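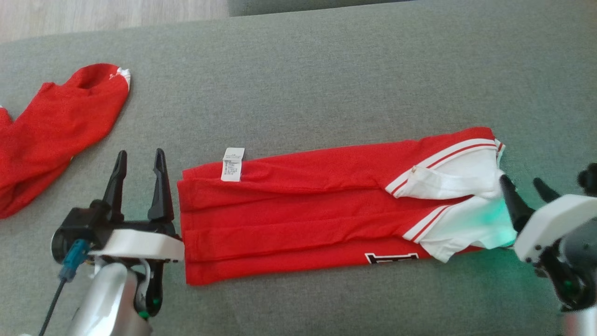 Red shirt, folded long, collar at the right-hand end. The other red one can wait its turn.

The Ledumstead shirt fold - a small gallery

Welcome to the gallery! This page goes with the notes Eero Kuusisto and I put up earlier on folding sports shirts, and quite a few of you wrote in asking to see more of the folds themselves and less of us going on about them. Fair enough. I still go on a bit, sorry, but I've kept it to a few lines wherever I could manage it.

If you haven't been here before: we look after the shirt cupboard for a little amateur club in Ledumstead, and between the seniors, the juniors and the old shirts that people keep giving back to us we're up to nearly 220 tops. For years they lived in bin bags. Now they live on shelves, in long flat folds standing on edge, and I can put my hand on a size 14 junior in the dark. I love it. I really do.

Most of the folding gets done on the sofa at mine with the radio on. A sofa seat is a lovely place to fold, much nicer than a table I think, as the woven cover holds on to the fabric a little and the shirt doesn't slither off while you're turning the sleeve in. It's kinder on the knees than the floor as well!

About the long fold

The shirt at the top of the page is in what we call the long fold. Sleeves in, sides in, and then everything goes lengthwise into one long rectangle with the collar left showing at one end. I'm very fond of the squared-off end on this one, with the creases running along in parallel so you can see all the layers stacked up. That's the end that faces outwards on our shelf, and a whole row of them looks marvellous.

The collar is my favourite bit of any shirt, and red and white striped trim on a white collar is about as cheerful as collars get. Fold it over flat and leave the button where it is. There's a bold black letter with a white outline along the lower edge too, part of the printed graphic, and the double white stripe runs off on the diagonal near the collar. With a diagonal stripe you can't line anything up by it, so go by the side seams.

A care label poking up is no disaster. Eero likes to tuck his under, I leave mine alone, and we've agreed to differ.

How wide? We make ours 16 cm for the adult shirts and 14 cm for the juniors. That's simply what fits our shelves (they're Hurner ones, bought second-hand from the old sports hall), so measure yours first and then do all your shirts to the same width. A strip of stiff card cut to size is a great help for the first dozen or so, and after that your hands know it.

From heap to fold

I like a picture of the "before" every bit as much as the "after". A rumpled shirt has such a lot going on - twists, hems, bits of lining - and learning to read the heap is half the fun. Look for a hem first. If you can find a hem you can find the side seams, and from the side seams you can get the whole thing flat in two shakes.

If you find a label or a bit of white edging before you find a hem, that will do nicely too. Take hold there, give it a gentle shake away from you and lay it down front side under. Smooth from the middle outwards with the flat of your hand. Don't tug at the corners, it only sets the creases at an angle and then your long edge comes out like a banana.

Coral red on pale grey, with those glorious mustard cushions all down the back of the sofa. Bunched cloth over on the left with a little something white at the far end, and a folded hem peeping in at the bottom right. Give me a sofa in these colours any day!
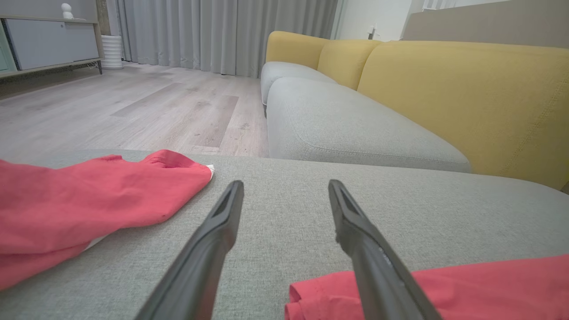 Questions from the last page

Sigrun Eklund wrote to ask whether the long fold works for cotton polos as well as the shiny match shirts. It does, and better if anything. Cotton stays where you put it. For the very slippery ones, press each layer down with your forearm before making the next turn, and go slowly with the last one.

Two people asked about printed fronts. We fold so that large prints stay on the outside and get bent as little as possible. An old print that has started to crack goes on top of the pile, never at the bottom.

Somebody wanted to know how long it all takes. The big sort-out last July was 155 shirts over two evenings, and that was with a long stop for soup. On a normal week it's a couple of armfuls and I'm finished before the kettle has cooled.

And yes, you can use the same fold for sweatshirts! They come out much fatter, so leave out the last turn and lay them flat. We keep ours in the Homiler crate under the bottom shelf, with the goalkeeper tops.

Still to come

Shorts are next. Eero has a way of nesting pairs that he learned when he was packing for the Tikkanen tournament, and it saves a surprising amount of room in a kit bag. After that, socks, if I can face them.

If you've got a fold of your own you're proud of, do send it in. Please tell us the width you fold to and what sort of shelf or drawer it goes in, and whether you're a label tucker or a label leaver.

Page last updated 28/06/2025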